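Toy shapes keep sliding on maple board, finish or no finish??

Posted in Woodworking & Kids Stuff
821 views

Selorm Akpalu
ok so quick background. I run the little kids' table at our maker space in Urkville, mostly 3 to 5 year olds, sorting and stacking, that kind of thing. We had a nice glued-up board laying around, light wood, I'm pretty sure maple, a few planks edge to edge. Decided to use it as the play surface because the blue table we have is all holes and the small pieces tip when they land on one.

Board sits great. Bolts at the front so it doesn't creep toward the kids. No complaints there.

Problem is the surface. It's bare wood right now, sanded to 220 I think (wasn't me who did it). Toy shapes are the usual red, blue, green, yellow. They slide way too easy. Kid builds two high, bumps the board, whole thing goes. Also I'm already seeing colored smudges from the red ones – not sure if thats paint rubbing off or just dirty hands. 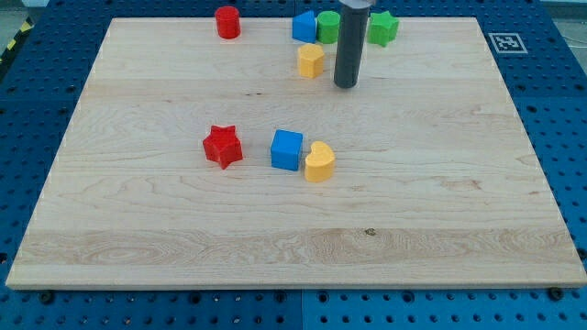

Tried a damp cloth on the smudges, got maybe half of it. And now the grain feels fuzzy where I wiped. Did I wreck it? There's one band along the front with really swirly grain and a little knot in it, and that's where its the fuzziest.

So what I need to know:
– do I put a finish on this or leave it bare
– if finish, what's ok for kids who WILL lick it
– will a finish make the sliding worse
– does the knot need anything

Budget is basically whatever's in my pocket. I've got until the April open house. Someone at Ackah hardware tried to sell me a floor varnish for 70 bucks and I walked out. Thanks in advance, sorry for typos, on my phone in the parking lot

Dzifa Nyarko
You didn't wreck it. Grain raising, totally normal. Water swells the fibers and they stand up. Swirly grain does it worse because the fibers come out at all different angles.

Fix – wet the WHOLE top with a damp sponge, not just the bad spot. Let it dry overnight. Then 220 by hand, light pressure, with the grain. In the swirly band just go the same direction as the rest, don't chase the swirls or you'll get a dip. Do that twice if you have the patience. After the second time it pretty much stops raising.

Finish: yes, I would. Bare maple around toddlers turns gray in a few months. I've done two play tables and a bunch of trays for a daycare in Rirkville, and I use plain mineral oil with beeswax melted in, about one part wax to four parts oil. Wipe on, wait 20 min, wipe off, buff. The food grade kind from the pharmacy aisle, cheap. Paid 13 dollars for the oil and wax together last time and still have most of it.

Downside is you have to redo it. Every couple months if it gets wiped down a lot. If you want to do it once and forget it, go with a water-based poly. Check the can for what it says about children's toys and give it the full cure time, not just dry to the touch. Can be weeks. Dont cut that short with kids who lick stuff.

Sliding – wax won't help, might even be a bit slicker at first till it's buffed off properly. Matte poly is a little better than gloss. But really it's the shapes. Hard flat bottom on a smooth board, they're going to go. Scuff the bottoms with 150 if they're wood. If they're plastic there's not much point, just put down something grippy when they're stacking.

Knot: press on it with a fingernail. If it's tight leave it alone. If it moves or there's a crack, drop of thin CA glue, let it set up hard, sand flush. Do that before the oil or the glue won't stick.

Oh and the bottom – oil or seal the underside too, same number of coats. One side only and the board can cup. Means taking the bolts out, sorry. When you put them back don't crank them down super tight, a glued-up panel wants a bit of room to move across the grain.

callis_dad_14
just put a towel under the toys. we did that at the Callis library table and it was fine. kids dont care what the wood looks like

Selorm Akpalu
Thank you Dzifa!! Did not think of the underside at all. Knot is solid, just checked. Red shapes left a mark on a wet paper towel so I guess it is the paint, going to pull those ones out for now until I know what's on them.

Towel is a no, they put it on their heads. Gonna try a piece of that rubber shelf liner for stacking time.

Going with oil and wax. First wetting tonight after 6 when the room clears out. Will post how the swirly part comes out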